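침실 정리 사진 모음: 세이지색 시트와 파란 옷

인쇄하기 | 이메일로 보내기

Nallitz 생활관 2층 침실의 정리 모습을 모은 페이지입니다. 지난 3월에 침대와 침구를 바꾸면서 옷 개는 자리도 침대 위로 옮겼습니다. 예전에는 창가 쪽 접이식 탁자에서 개었는데 폭이 좁아서 어른 티셔츠 한 장을 펴면 소매가 밖으로 늘어졌습니다. 탁자는 1층 세탁실로 내려보냈고 지금은 수건을 갤 때만 씁니다.

시트는 Plultberg에서 나온 연한 회녹색 제품입니다. 흰색과 이 색을 두고 고민하다가 흰 벽과 구분이 되는 쪽으로 정했습니다. 매트리스를 감싸는 고무줄형이고, 세탁은 40도 이하에서 합니다. 다림질은 하지 않습니다. 건조기에서 꺼내 바로 씌우면 주름이 덜하지만 며칠 쓰면 다시 생깁니다. 같은 시트를 한 장 더 사서 번갈아 쓰고 있습니다. 베갯잇은 같은 색이 품절이라 아직 못 샀습니다.
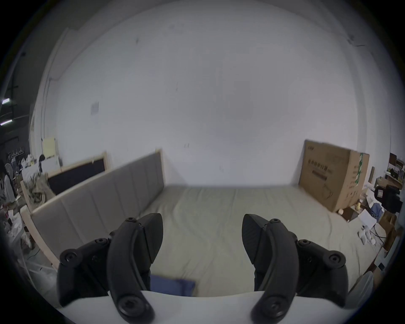

회녹색 시트 위의 파란 천. 왼쪽은 밝은 원목 틀에 회색 패드를 댄 긴 패널.

패널은 세로로 칸이 나뉘어 있고 천으로 마감되어 있습니다. 칸 사이 골에 먼지가 잘 앉습니다. 청소기 틈새 노즐을 위에서 아래로 한 번씩 훑고, 얼룩은 물기를 꼭 짠 천으로 두드려 닦습니다. 세제를 바로 뿌리면 자국이 남습니다. 나무 부분은 마른걸레로만 닦습니다. 패널 뒤쪽에는 나무 테두리를 두른 검은 판이 세워져 있습니다. 이 판 뒤의 바닥도 한 달에 한 번은 닦아야 합니다.

옷은 마른 것부터 침대에 올립니다. 한꺼번에 쏟아 놓으면 아래쪽 옷이 눌려서 두세 벌씩 가져옵니다. 반소매 티셔츠는 넓게 펴서 소매와 밑단을 먼저 정리하고, 양옆을 안으로 접은 다음 길이로 반, 다시 반을 접습니다. 면 니트는 세게 당기면 밑단이 늘어나므로 손바닥으로 쓸어 펴는 편이 낫습니다. 목둘레는 당기지 않습니다.

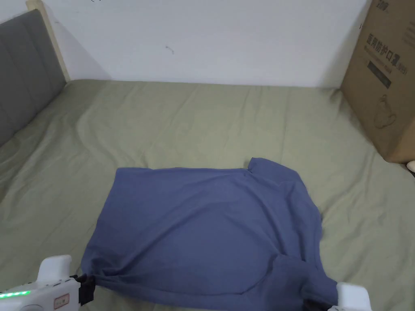 침대에 펼친 파란 반소매 티셔츠. 오른쪽 위로 소매 한쪽이 올라와 있고 아래쪽에는 접힌 선이 보인다.

갠 옷은 Sugden 서랍장에 넣습니다. 첫째 칸은 반소매, 둘째 칸은 긴소매입니다. 눕혀 쌓으면 밑에 있는 옷을 꺼내기 어려워서 반소매는 세워서 넣습니다. 파란색과 남색은 따로 나누지 않고 한 줄에 둡니다. 철이 지난 옷은 Nurness 수납함에 담아 복도 벽장에 올려 두었습니다. 수납함 겉에는 계절만 적어 둡니다.

거실과 세탁실 사진은 다른 페이지에 있습니다.

조회 2539

인쇄하기 | 이메일로 보내기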